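Flilatier household handling data – progress report to Rudetti
7 May 2026
Work package 2: example gathering, bedroom tasks

This report covers the work done since the last payment stage. The main job in this period was gathering hand-held gripper examples of cloth handling on the bed, to be used later for training the arm policy. Work on the kitchen tasks is reported separately by Zomden.
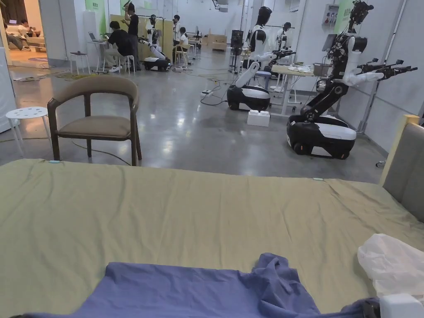
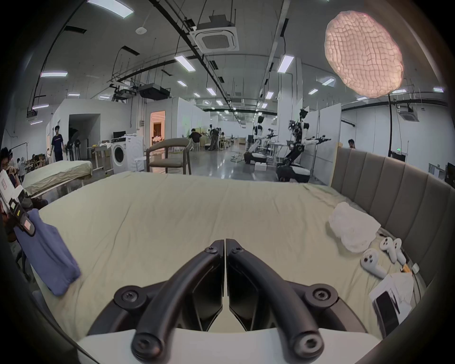

Bed station, head view first and gripper view second.

Does the training need examples recorded on the robots themselves, or will the hand-held ones do?

Hand-held examples will do for most of the set. They are quicker to gather and cover more ways of picking up a garment. A smaller share still has to be recorded on the robots, so that the policy learns the limits of their reach. We have kept that share at the level agreed in the plan and do not ask to change it.

Progress against plan

Folding and flattening of shirts is complete for this stage. Towels are partly done. Bed sheets have not been started, apart from trial runs to settle the instructions, and these will not go into the delivered set.

The task instructions were rewritten in the second week. The old wording told people to fold "neatly", and they took this in very different ways. The new wording gives a starting state, an end state and a time limit for each task. Examples gathered under the old wording have been kept, but are marked so they can be left out of training if needed.

We have also begun keeping failed grasps. Until now these were deleted at checking. Eren, the labelling tool, has a new field for the moment a grasp is lost, and both checkers now use it. Older recordings will not be gone over again.

Problems

Thin cloth remains the hardest material. The fingers tend to pick up the sheet along with the garment, and the label then has to say which layer was meant. This slows checking more than recording.

Matching the clocks of the head and gripper cameras failed in 5 sessions. Those sessions were withdrawn and will be recorded again. A clock check is now made at the start of every session – it takes a minute or so and has caught one fault already.

Spending

Staff costs are in line with the budget. Equipment is slightly under, as the spare gripper fingers were cheaper than quoted. We would like to move the difference to checking time and ask for Rudetti's agreement to this.

Next period

Finish towels, start bed sheets, and hand over the first checked set with its notes. The full bedroom set is still due in November. A delay in the towel work would not move that date, but a delay in bed sheets would.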